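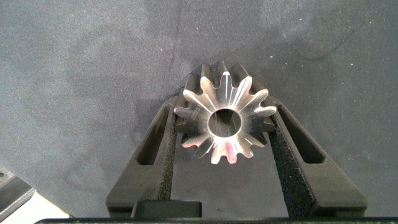

About Us | Rivers & Community

Tundham River School is a small school about a river. Mostly outdoors, some of it in a borrowed hall when the weather's bad. We run walks, evening talks, a winter course and field days for local classes, all on the stretch of water between Tedside and Vilside and the land that drains into it.

Quick version of how we started. A flood, a bad one, and a public meeting afterward where people who had lived by the river their whole lives kept asking each other basic questions. Where does the side channel go. Why does the lower field fill first. Who decides when the gate opens. Somebody offered to lead a walk the next month and answer what they could. Then another walk. Then a talk, because it rained. By the second winter we had a name and a mailing list.

What we teach

The river as it is now, plus what it used to be. Old mill sites, ferry landings, the meander that got cut through for the railroad and is now a line of alders in a hayfield. Water quality, the simple kind you can do with a kit and a clipboard. Fish, birds, bank plants. Farming on the flood plain, which people have strong opinions on. We try to get farmers and anglers and paddlers in the same room at least once a season and it usually goes fine.

Talks are 65 minutes including questions. We're strict on this, the hall closes. No background needed. Bring a notebook if you like, plenty of people just listen.

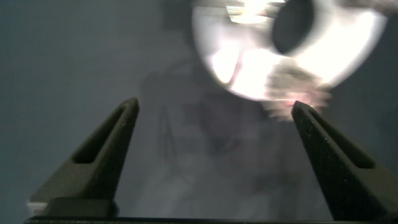

Field days are for classes from grade 3 up, two of our leaders with every group, on the gravel bar below Tedside bridge or at the Vilside meadows if the water is high. Teachers get the plan ahead of time and can change it. Kids need boots and a dry pair of socks. They will need the socks.

The winter course

8 evenings, starts in January. Begins at the headwaters and works down to the estuary, one section of the river each week, so if you miss a week you miss a section (notes are availble, ask). The last evening is open to everybody and we put the big map on the floor.

The map is the Ghiță map. It's a hand-drawn survey of the lower river, named for the family that kept it in an attic in Vilside and then gave it to us on long loan. Shows every weir and landing they knew of. Some are wrong. Finding out which ones has turned into a project of its own, and we've now got a folder of corrections and old letters that anyone can come and read by arrangement.

Who we are

A part-time office and a list of leaders who come in to teach what they know: a retired lock keeper, a botanist, people who fish, a couple of schoolteachers. Leaders are paid for their time. Not a lot, but paid.

We're independent. Not part of the water authority, can't help with permits or flood claims, please call them directly. We do get asked alot.

Money

Course fees, membership, school bookings, a small grant in good years. Walks are free and will stay free. Membership passed 1,000 last fall, that covers the office rent and the insurance and lets us keep field days cheap for schools that couldn't come otherwise.

Getting in touch

Office is upstairs at the old boathouse in Tundham, ring the side bell, front one doesn't work. Mornings are best. For school bookings give us a month's notice in spring, less in the fall. If a walk is called off we put a note on the door and email the list by breakfast time.

Page updated 2019-01-15. Summer walk dates still to come, waiting on the tide tables for the estuary ones.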